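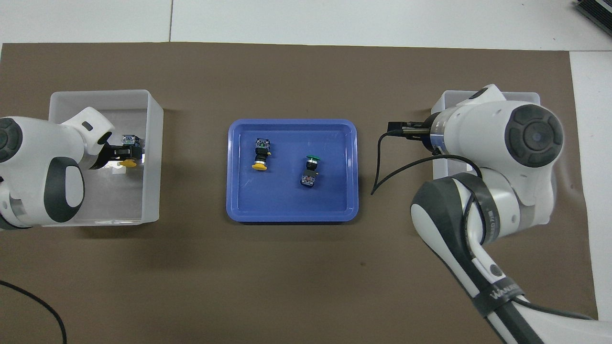
1/ So, vierte Woche mit der Zelle in der Tasterkommissionierung. Viele haben gefragt wies läuft, ich schreib mal runter was mir einfällt. Pause ist kurz.

2/ Für die, die neu hier sind: Wir machen Bediengehäuse. Not-Halt, Start, Quittieren, das ganze Zeug. Vor der Montage müssen die Taster sortiert und in Kisten vorgelegt werden. Hat bisher die Frühschicht gemacht, von Hand, Kiste auf, Kiste zu. Jetzt macht das ein Zweiarmer von Pidex. Also teilweise.

3/ Aufbau ist simpel. Matte, blaue Schale in der Mitte, links und rechts je eine Kunststoffkiste. Gelbe Kappen nach links. Grün nach rechts. Mehr kann er im Moment nicht und mehr soll er auch nicht.

4/ Zahlen, weil immer alle Zahlen wollen: 1320 Taster war unser Schichtschnitt von Hand. Mit Zelle letzte Woche 1517. Klingt super. Dass da immer jemand danebensteht und nachlegt, steht in der Folie nicht drin.

5/ Und dieses Danebenstehen ist ein eigener Job geworden. Schale nachfüllen, volle Kisten tauschen, quittieren wenn er hängt. Anfangs haben wir das alle paar Minuten gewechselt, ging garnicht. Jetzt 90 Minuten am Stück, dann raus und an die Montage.

6/ Was ihn ärgert: Taster die quer liegen, Kontaktblock nach unten. Und alles was ineinander verhakt. Wir kippen die Schale deshalb nicht mehr voll. Ein paar Stück rein, fertig. Hat uns keiner gesagt, stand auch in keiner Anleitung, haben die Kolleginnen an der Zelle selber rausgefunden.

7/ Was besser ist: Handgelenke. Ernsthaft. Wer jahrelang Taster gegriffen hat weiß was ich mein. Zwei bei uns hatten Schienen, die merken den Unterschied nach Feierabend.

8/ Was schlechter ist: Man redet weniger. Früher saßen wir zu viert am Sortiertisch und haben gequatscht. Jetzt steht eine an der Zelle und der Rest ist über die Halle verteilt. Kriegt man in keine Kennzahl rein

9/ Zum Thema Stellen, kam als PN mehrfach. Stand heute: keiner weg. Zwei sind in die Verdrahtung gewechselt, mit Schulung, eine wollte, eine eher nicht so. Die befristeten Verträge laufen aber im März aus und da hat noch keiner was unterschrieben. Mehr weiß ich nicht, frag aber jede Woche nach.

10/ Nachtschicht: sollte er eigentlich allein durchlaufen. Lief er auch, bis kurz nach drei. Dann hing ein Taster schief im Greifer und er hat bis zum Schichtwechsel gewartet dass jemand quittiert. Seitdem nachts aus.

11/ Das Werk in Nitville hat wohl mehr als 4 solche Zellen nebeneinander, eine Person für alle. Da will man bei uns auch hin. Hab gesagt, bitte erst mal eine zum laufen bringen, dann reden wir. Kam mittelgut an

12/ Wunschliste an die Planung: Kisten auf Griffhöhe, der Tisch ist zu tief zum dauernden Tauschen. Kabel besser verlegen, die wandern. Und ein Signal, das man auch mit Gehörschutz mitkriegt.

13/ Ach ja, die Farben. Kommen demnächst rote dazu, dann brauchts eine dritte Kiste, und wo die auf dem Tisch hin soll weiß noch keiner. Ich hab rechts vorne vorgeschlagen, da kommt man wenigstens von außen ran.

14/ Muss wieder rein. Fragen gern drunter, antworte nach der Schicht.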